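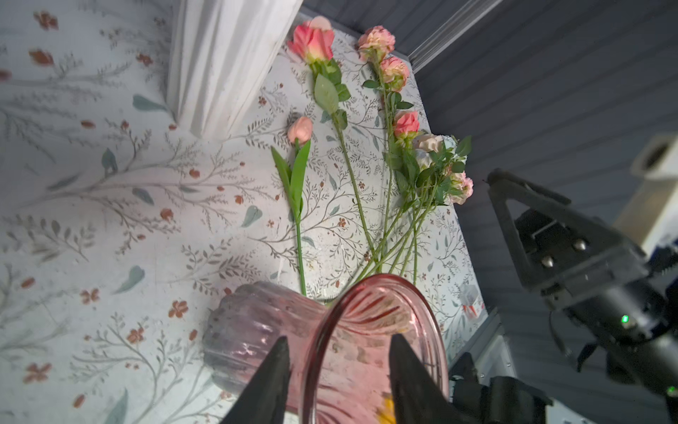
Grip rules for glass and thin stems, please check my draft
Forum: Cell practice and safety

mtekleab
Original post

Hello all. We have a two-arm cell for handling fragile things, at the moment artificial flowers and a glass vase on a printed tablecloth. I am writing the house rules for the operators and I would like other people to read them before I print the sheet. English is my third language, so please correct the words also if they are not clear.

1. Glass is taken by the wall, one fingertip inside the rim and one outside. Close at the lowest force setting and wait 5 seconds before any lift.
2. No lift of a vase that lies on its side until the second arm is parked or has a task of its own in the program. "Waiting nearby" is not a task.
3. Stems are taken low, near the base.
4. Maximum speed with glass in the fingers is 15 percent.
5. After 20 cycles, stop and wipe the fingertips.
6. The cloth must lie flat. If it has a fold, the episode is stopped and marked.

Mekdes Tekleab

flovmont_dan
Reply

Good list. I disagree with rule 1. One finger inside the rim puts all the load on a small piece of wall, and on ribbed glass you do not know if you are on a rib or between two ribs. We had a chip from exactly this at Flovmont. Our rule is body grip from outside only, with soft pads.

mtekleab
Reply

Thank you. I understand the risk, but with the vase on its side our fingers do not open wide enough for the body. What do you do in this case? Do you stand it up by hand?

flovmont_dan
Reply

Yes, by hand, cell stopped. It is slow and the operators complain. I still prefer it.

L_Chornovol
Reply

I would keep the rim grip but write a limit for it: tilt the vase upright, then release and take again by the body if the next step is transport. Two grips, two lines in the sheet.

My bigger question is rule 3. "Low, near the base" is fine for a single rose. For a spray with many stems together, what is the base? 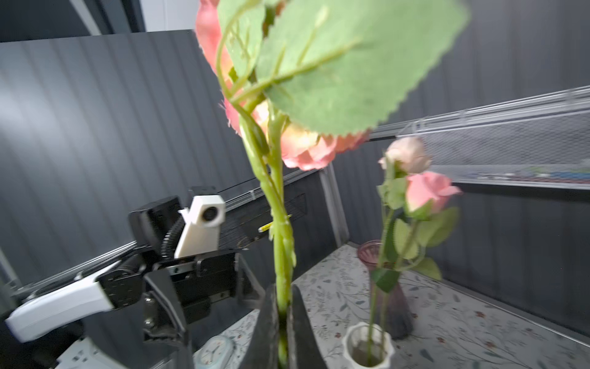
mtekleab
Reply

For the single rose I want the fingers under the first branch, on the bare part of the stem. The molded thorns are a problem for the rule, because a fingertip can sit on a thorn and the grip reading looks good when the stem can still turn. So I think to add: "If the flower turns in the fingers, open, move 6 mm, close again. Do not squeeze more."

For the spray I have no good answer. Lukian, do you have one?

L_Chornovol
Reply

We tie the spray. If tying is not allowed in your task, say in the sheet that the operator picks the place where the stems are closest together, and accept that it will differ from person to person.

ivum_user
Reply

Sorry, but "differ from person to person" is why we have rules. Put a number, a distance from the stem ends. At Ivum we review every sheet, and a sentence like this comes back the same day.

L_Chornovol
Reply

A number is wrong for every spray except the one you measured.

flovmont_dan
Reply

Add one for the leaves too. A broad leaf over the bloom can hide the whole flower from the wrist camera when you are close. Our line is: if the wrist view is blocked, use the other arm's camera or back off. No moving on memory.

mtekleab
Reply

I take the camera rule, it becomes number 7. Rule 1 is now the two-grip version from Lukian, and body grip from outside where the opening permits. For the spray I will write the closest place and also a minimum distance from the first bloom, so there is one number in it. I will post the new sheet here in January, after the operators have used it.

ivum_user
Reply

Better. Please also say who may change the force setting. Yours does not say it.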